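Hanging utensils on a utensil stand: how do you set up the handheld grippers?
Posted July 12, 2018 by Wing-sze Hsiao 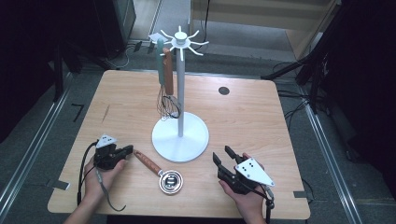
I've been setting up our kitchen task station for the Pirnuldale project and I'm having a great time with it, but one step keeps beating me. Everything is recorded with two handheld grippers, one in each hand, and later the arm has to repeat the motions. My current task is the white utensil stand with the eight spokes. The whisk is easy enough to put up, but the strainer ladle lying flat on the table is a pain: I come in from the left for the wooden handle, and by the time I have it up at the hooks, the tracking on that side has jumped. The right one, with the bigger marker plate, holds steady all day. Do I move the table, change the plate, or change how I pick the thing up?

Vignesh Nambiar
Change how you pick it up first, it's free! Take the handle a bit farther from the end and keep your wrist low, so the dots on the plate stay facing the camera all the way to the hook. I practiced the lift 100 times with nothing recording and it made a huge difference. Also look at your left cable. If it loops around past your hand it will tug just as you reach up – I run mine back along the forearm with two soft straps and forget it's there.

Nuala Keogh
had the same thing, bigger plate fixed it

Chandrasekhar Krishnan
Agree with Vignesh on the wrist, but check the plate too. Ours had worked a little loose on its mount, and a plate that rocks even slightly looks exactly like a tracking jump. Snug the screws, wipe the dots with a dry cloth, then redo the calibration for that hand only. We do this every 7 sessions now. And tape an outline on the table for the stand's base! Ours used to creep toward the back every time somebody missed a hook, and we had 1034 takes before anyone spotted it. Sorting those out was a long week – but the new ones are lovely and clean.

Last updated: November 2018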